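Reading Local History, Session 4: Anthologies and town histories as sources

Notes to accompany the seminar. Please bring your own copy of the Irska reader, or the photocopied chapters from the library desk.

What we are reading

The set text is the Irska anthology, which gathers visitors' accounts of one small lakeside town over about two centuries. It is 356 pages long and you are not expected to read it all. Read the editor's introduction, the first two extracts, and any one extract from the final section. Pay attention to the headnotes as well, as we will spend most of the second hour on them.

Alongside it we will look at the Dubey town history, a different sort of book. It has a single author, runs in date order and was paid for by subscription. The first printing was 1000 copies, of which 914 had been sold by the time the second edition was being prepared. The preface to that second edition lists the corrections sent in by readers, and there are a good many of them.

Who chooses

An anthology editor decides what goes in, where each extract starts and stops, and in what order they appear. Most travel books run to several hundred pages, and the piece about our town may be a paragraph on the way to somewhere else. Once it is cut out and given a title it looks like a considered account of the place. Check how long the writer stayed. In the Irska reader this is sometimes given in the headnote and sometimes has to be worked out from the dates of the chapters on either side.

Translation matters too. Four of the extracts were first published in German and one in French, and the editor made new English versions of all but one. Where an older translation exists, compare a page of the two. The differences in place names alone are worth a note in your reading log.
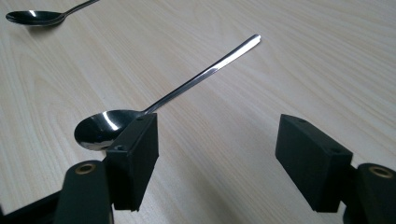
Aarti Tiwari wrote on last year's feedback sheet that she had found the town history far more use than the anthology, as the travellers kept repeating one another and the Dubey author had at least been into the parish records. She added that the footnotes stop almost completely after chapter six, and wondered whether the later chapters came from interviews.

The second point is a good one and we will return to it. The later chapters do seem to rest on talk with older residents, but no names are given. On the first point, repetition can be useful. If three writers describe the market in nearly the same words, look for an earlier guidebook that all three could have carried. Idrisa Kariuki's handout from Session 2 shows how to set passages side by side for this.

For the seminar

Choose one event that appears in both books. Write up to 116 words on how each treats it, in two separate paragraphs. Give page numbers. Say which edition of the Dubey history you used, because the numbering changes after the maps.

Declan Marsden will take the first group in the upstairs room and Sarita Nigam the second. Groups are as for November.

Further reading

Remura, the introduction and chapter 3 only. The index is unreliable for personal names.

Prorko, the section on reprints and abridgements. Short loan.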